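Rillbridge Laundry Room Adds Sorting Tables, Changes Drop-Off Hours

The clothing exchange at Rillbridge moved its sorting operation into the former Novell building in February, and items are now checked, folded and shelved in a single room. The exchange logged 746 garments in its first month at the new address.

Incoming fabric is divided by color and weight before it is folded. Blues and grays make up most of the current intake, according to Umesh Joshi, who manages the sorting schedule.

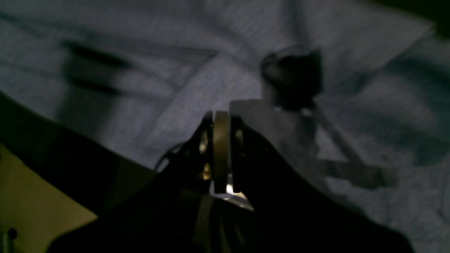 Blue-gray fabric with a woven texture at the Rillbridge exchange.

Under the revised procedure, each piece is shaken out, checked for tears and stains, and assigned to one of 4 categories: tops, bottoms, household linen and rag stock. Pieces that arrive bunched up take the most handling time. Knits are laid out by hand and left to relax before folding, while woven items go straight to the folding board. 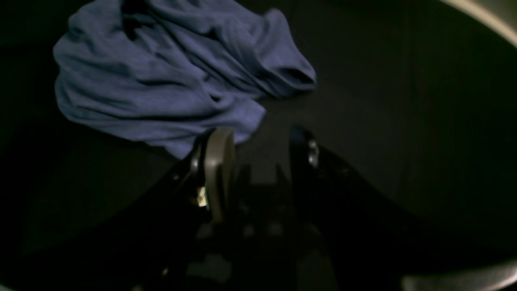
Dark items are kept apart from light ones through the whole process. Joshi said mixed piles had been the main source of lint complaints at the old address, where all intake shared one bin. Rag stock is baled and collected by Uniyal, a textile recycler, every 3 weeks.

Printed and branded clothing is accepted as long as the print is not cracked or peeling. Staff uniforms, school sports kits and anything carrying a personal name tag are returned to the donor or sent to rag stock. Thin jersey items are folded in thirds and shelved flat, as they slip off hangers.

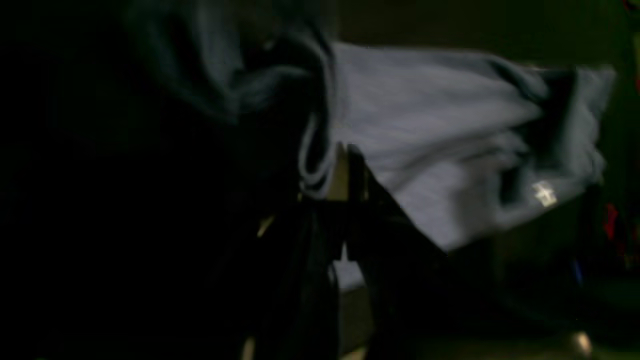 Drop-off now closes at 6 p.m. Donors are asked to bring clothing washed, dry and in tied bags. Coats, pillows and single socks are not accepted. Shoes should be taken to the Narnia thrift store, which runs its own intake and has shelf space for them.

Eifion Ellis, who handles pickups, said shelved items are held for 4 weeks and then moved to the reduced rail. Requests for specific sizes can be left at the front desk. A second folding board is on order, and evening sorting shifts will be added once it is installed.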